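Trunen Opens Its Second Community Tool Library in Timmermans

TIMMERMANS — Trunen, the neighborhood lending service that began with one shelf of hand tools and a borrowed key, is delighted to announce the opening of its second branch this October, in the old Stasteck hardware building on Corine Street. Doors open at 9 a.m., coffee will be on well before that, and everyone is welcome to come in and look around, whether or not there is a leaky faucet waiting at home.

The new branch starts out with 1,936 items ready to borrow, from tile cutters and pipe wrenches to pressure cookers, canning jars, folding tables and a very good cider press that we expect will be spoken for through the end of apple season. Members of the first branch have donated a great many of these things over the past year, often with a handwritten note about how to treat them kindly, and we have kept the notes with the tools wherever we could.

Membership costs $53 a year for a household and covers both branches. Most items may be kept for two weeks and renewed once, as long as no one else is waiting. Larger things such as ladders, tents and the carpet cleaner go out for three days at a time. If the yearly fee is a stretch, please ask at the desk and we will work something out quietly — we would much prefer to see you with a drill in your hands.

People who have lived in Timmermans for a while will remember the Stasteck building well. The long wooden counter is still there, sanded and oiled, and so are the small labeled drawers behind it, which now hold loose screws, washers and picture hooks that visitors may take by the handful. The front windows have been replaced, the heating has been repaired, and there is finally a ramp at the side entrance, something our older members had been asking for since the first planning meeting and were quite right to ask for.

The back of the building has become a workshop with six benches, open to members every afternoon until 8 p.m. Classes begin the week after opening and will cover sharpening kitchen knives, mending a chair seat, patching drywall and basic sewing machine care. Each class is limited to ten people, so it is wise to sign up early, and children over the age of eight may come along with an adult.

Trunen now serves more than 2,000 households between its two branches, and we remain grateful to every one of them for bringing things back clean, and mostly on time.
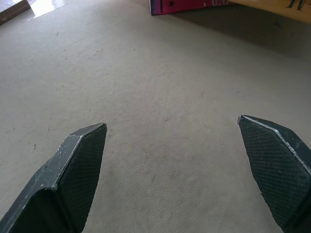
Donations of tools in working order are accepted at either branch during opening hours. We are especially short of hedge trimmers, extension cords and sturdy wheelbarrows at the moment, and would be glad to hear from anyone with one to spare.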